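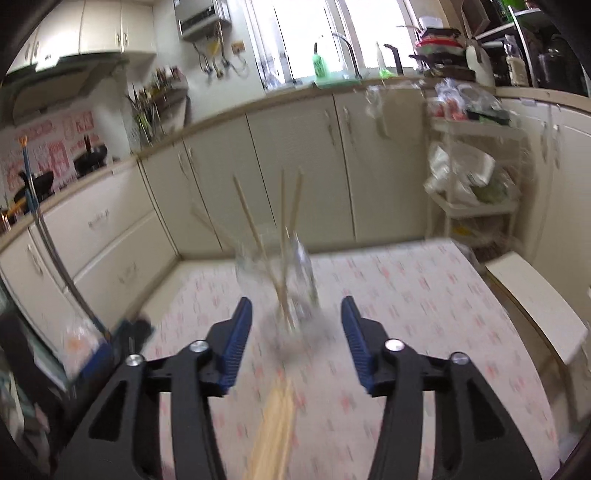
Radoslava Krajčí wrote in after the last post to say that the second act of Ostik cannot be lit from the front, and that any company that tries will lose the back wall by the time the brother comes home. She has stage-managed it twice and I have only hung lights for it once, so I went back to my plot and checked. She is right about the wall. I still think front light is usable if the angle is steep enough.

For those who have not read the play, Ostik is a two-hander with a long silent stretch in the middle. It is set in 1815, in a customs house, in one room. The script asks for a window stage left, a stove, and a door that does not close properly. It says nothing about the time of day until the final page, where one character remarks that it is nearly dark. Everything before that line is the lighting designer's problem.

Our version ran in March in a hall with a low grid. Trim height was fixed. We had 7 profiles that worked, a handful of fresnels, and an old Lüthi board that records cues but will not let you insert one between two others without renumbering the rest. I left gaps of five between cue numbers for that reason and still ran out of room in the stove sequence.

The window was the key source. I put two profiles outside the flat, both in a pale straw, one shuttered hard to throw the sash onto the floor and the other soft to lift the actor's face when he crossed below the table. Over the act the hard one dropped out and the soft one went to a cooler colour. On paper this was one slow fade. In practice a single long fade on that board steps visibly below twenty per cent, so I broke it into 3 parts and hid the joins under movement. Jozefína Urban, who played the clerk, agreed to stand up on the same word every night, and the second join went there.

The front light is where Radoslava and I differ. Her view is that the wall needs its texture and that anything from the house flattens it. Mine was hung as far upstage as the bar allowed, so most of the spill landed on the floor behind the actors. Some of it reached the bottom of the wall. Kevin Guzmán painted a darker band along the skirting during the tech, which helped more than anything I did at the board.

I would change the door. It had its own special, and every time it drifted open the edge of the beam caught the hinge side and drew the eye. A practical lantern in the corridor would have done the job.

The director, Fulgencio Lozano, has asked about a remount in a bigger room with a proper grid. I have the paperwork as a channel list and a focus chart, without the colour changes we made in the last week, which I still need to copy out of the prompt book.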